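Tools on Test: Sakeveck hand-held demonstration grippers, pair

The Sakeveck set is sold for recording manipulation tasks by hand, with no arm on site. The operator holds one gripper in each hand and does the job; the recordings are later used to train a two-arm robot. We used the pair for 20 sessions of household packing and sorting.

Squeeze effort is light and even through the full travel. The ridged finger pads held straps, cord and box flaps without slipping, and left no marks on glossy surfaces. Thin card is harder. It has to be taken near the fingertips, and the operator needs practice to judge the depth.

Tracking was steady at normal working speed. It dropped out in 2 sessions, both times when the hands crossed close to the body. The Drandari software flags such gaps on import but does not repair them, so the take has to be repeated. Export to the Rordale format ran without errors.

Weight is the main complaint. After 50 minutes the wrist tires and the motion gets jerky, which shows in the data. The older Clegg unit is lighter but has a looser jaw and noticeable play at the pivots.

The manual is short and omits the calibration order: left unit first, then right, then both together.

Recommended for small labs that need two-handed demonstrations. Buyers who record only single-handed tasks can save money with the Clegg.

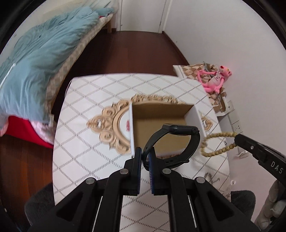

Issue 652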